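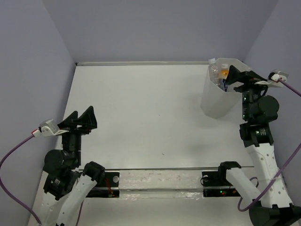

図1 双腕セルでのボトル投入タスク。右アームのグリッパは容器の開口部の上、左アームのグリッパは開いた状態で作業台の左側にある。

Visov 双腕整理作業ソフトウェア 中間進捗報告
提出先:Vestovness 技術助成室
提出元:Justari 制御ソフトウェア班
報告者:Mireille Tannous(班長)、Nizar Sleiman(知覚・データ基盤)

1 報告の範囲

前回報告から8月末までの作業をまとめる。対象は Visov のうちソフトウェア部分で、制御周期の見直し、透明物体の知覚、双腕の動作計画、記録・再生ツールの四項目である。機構側の変更は今期は行っていない。予算の執行状況は別紙で提出済みのため、本書では計画との差が出た箇所だけ触れる。

2 全体の状況

計画していた項目のうち、制御と記録ツールは予定どおり進んだ。知覚は予定より遅れ、動作計画は内容を一部入れ替えた。遅れの主な原因は透明ボトルの姿勢推定で、当初想定していた深度ベースの方法を途中でやめたことによる。代わりの方法は動いているが、評価がまだ十分ではない。

今期に記録した試行は1,308件である。このうち自動投入(方策だけで動かしたもの)と遠隔操作によるものは別々に保存しており、集計でも混ぜていない。失敗した試行も削除せず、失敗の種類を付けて残している。

3 制御

アームへの指令は、今期から両腕とも200 Hzで統一した。前期までは左右が別々のプロセスで動き、それぞれのタイマーで指令を送っていたため、両腕の時刻が少しずつずれていた。片腕だけの動作では問題にならなかったが、片方が容器に近づき、もう片方が次のボトルを取りに行くような動作では、衝突判定に使う相手側の関節角が古いままになることがあった。

現在は一つのプロセスが両腕の状態を同じ周期で読み、同じ周期で指令を出す。グリッパの指令も同じループに入れた。以前はグリッパだけ別の通信経路で送っていたので、開く指令が遅れて届き、ボトルを離す位置が容器の縁に寄ることがあった。統合後の記録では、この種の遅れは見られない。

速度制限の実装も直した。関節ごとに独立に制限をかけていたところを、手先の軌道の形を保ったまま全体の時間を延ばす方式に変えた。動作は少し遅くなるが、容器の内側に手先を入れる場面で経路が膨らまなくなった。遅くなった分をどこまで戻せるかは次期に調べる。

未解決の件が一つある。非常停止から復帰した直後の最初の指令で、目標値と現在値の差が大きいと動き出しが急になる。今は復帰時に目標値を現在値で上書きする処理を入れて避けているが、復帰前の動作計画が捨てられてしまうため、作業を途中から再開できない。計画を保持したまま復帰する処理は設計のみ終わっている。

4 知覚

対象のボトルは14種である。色の付いた中身や包装のあるものは、手首カメラの画像だけでほぼ安定して検出できている。問題は中身のない透明ボトルで、背景が白い作業台と明るい壁だと輪郭がほとんど出ない。半透明の容器にすでに入っているボトルの検出も同じ難しさがあり、容器の壁越しに見える部分と、開口部の上に出ている部分が別々の物体として検出されることがあった。

前期の計画では深度画像から点群を作り、円筒を当てはめる予定だった。試したところ、透明ボトルの胴の部分は深度が欠けるか、後ろの面の値が返ってくるかのどちらかで、キャップの部分しか使えなかった。欠けた深度を補完する処理も入れてみたが、補完された面が実際の胴より奥に出る傾向があり、把持位置がずれた。二か月ほど続けたあと、この方法は打ち切った。

代わりに、カラー画像からキャップ、肩、底の位置を直接推定する方式に切り替えた。キャップは透明ボトルでも不透明であることが多く、手がかりとして強い。固定カメラで大まかな位置を出し、手首カメラで近づきながら更新する。二つのカメラの結果が食い違う場合は手首カメラを優先し、食い違いが一定以上なら把持に進まず、手先を少し引いて撮り直す。

学習には3,449枚の注釈付き画像を使った。注釈は Sleiman の作ったツールで付けており、容器の中で隠れているボトルについては、見えている部分だけに点を打ち、残りは「不可視」として扱う。当初は隠れた部分も推測で打っていたが、作業者によって位置が大きく違ったためやめた。古い注釈はすべて付け直した。これが知覚の遅れのもう一つの原因である。

容器については、開口部の縁を多角形として推定している。縁が角ばっていて、下に行くほど細くなる形なので、開口部の中心を単純に容器の中心とみなすと、離した後にボトルが壁に当たりやすい。縁の推定結果から、既に入っているボトルを除いた空き領域を求め、その中で最も余裕のある点を投入位置としている。空き領域が小さいときの扱いは次節に書く。

5 動作計画

動作計画には社内ライブラリ Tarawneh を引き続き使っている。今期の変更は、双腕の作業領域の分け方である。

前期は作業台を左右に固定で分け、境界を越える動作を禁止していた。容器が右奥にある配置では、左アームは容器に届かず、左側で取ったボトルを中央に置き、右アームが取り直す必要があった。この置き直しで倒れる例が多かったため、境界を固定するのをやめ、時間で領域を予約する方式にした。片方が容器の上を使っている間、もう片方はその手前で待つ。予約は動作を始める前に取り、手先が領域から出た時点で解放する。

この方式で起きた問題は、待ちが長くなることである。右アームが容器の上で撮り直しを繰り返すと、左アームはボトルを持ったまま止まっている。対策として、撮り直しが続く場合は右アームが一度退避し、順番を譲るようにした。譲る条件は手で決めた値であり、調整の余地がある。

空き領域が小さいときは、手先を傾けてボトルを差し込む動作を試みる。この動作は成功率にばらつきがある。容器にボトルが少ないときは不要で、混んでくると必要になるのだが、混んだ状態のデータが少ない。計画書では差し込み動作の評価を今期末までに終えるとしていたが、データがそろわないため次期に移したい。その代わり、次期に予定していた領域予約の実装を前倒しで終えた。この入れ替えについては Tannous から口頭で相談済みであり、本書をもって正式に承認をお願いする。

手首カメラのケーブルも計画上の制約として扱うことにした。手首の回転を大きく使う経路では、ケーブルがリンクに巻き付く方向に動く。従来は操作者が見て止めていたが、手首関節の累積回転量に上限を設け、超える経路は候補から外すようにした。上限をきつくすると解が見つからない配置が出るため、現在の値は緩めにしてある。

6 記録・再生ツール

一試行ごとに、全カメラの映像、両腕の関節角、グリッパの開度、送った指令、知覚の出力をまとめて保存する形式に統一した。前期までは映像と関節角が別ファイルで、後から時刻を合わせる作業が必要だった。今は保存時に共通の時計で時刻を付ける。

再生ツールでは、記録した知覚の出力を差し替えて動作計画だけをやり直すことができる。知覚のモデルを更新したとき、実機を動かさずに計画がどう変わるかを見るために使っている。ただし物体の動きは再現しないので、把持の成否は判断できない。この点は社内の利用者にも誤解があったため、画面に注意書きを出すようにした。

失敗の分類は、検出なし、把持ずれ、搬送中の落下、投入位置の誤り、時間切れ、その他で付けている。「その他」が多くなりすぎたので、容器に触れて容器が動いた場合を別の項目に分けた。過去分の付け直しは途中である。

保存容量は当初の見積もりを超えた。映像の圧縮率を上げると透明ボトルの輪郭が崩れ、注釈に使えなくなる。注釈に使う区間だけを高画質で残し、それ以外を落とす処理を入れて抑えているが、次期の途中でストレージの追加が必要になる見込みである。金額は別紙の改訂版に記載する。

7 次期の作業

差し込み動作のデータ収集を最初に行う。容器にあらかじめボトルを入れた状態から始める試行を中心にし、容器の向きも変える。現在の配置に偏ったモデルになっている可能性があるので、容器を左側に置いた場合も同じ条件で取る。

知覚の評価は、学習に使っていないボトルを別に用意して行う。今の評価は種類の重なりがあり、実際より良い値が出ているおそれがあるため、本書には検出率を載せていない。評価用のボトルは選定中で、決まり次第、一覧を送付する。

非常停止からの復帰処理は Tannous、評価手順書の作成と失敗分類の付け直しは Sleiman が担当する。領域予約の譲り条件は、記録済みの試行を再生して候補を絞ってから実機で確認する。

8 ご判断いただきたい事項

一つは第5節に書いた作業項目の入れ替え、もう一つはストレージ追加の費用を今の予算の枠内で流用してよいかである。後者は機構部品の予備費に残があり、総額の増額は求めない。次期の収集を始める前に回答をいただけると、収集時の画質設定を決められる。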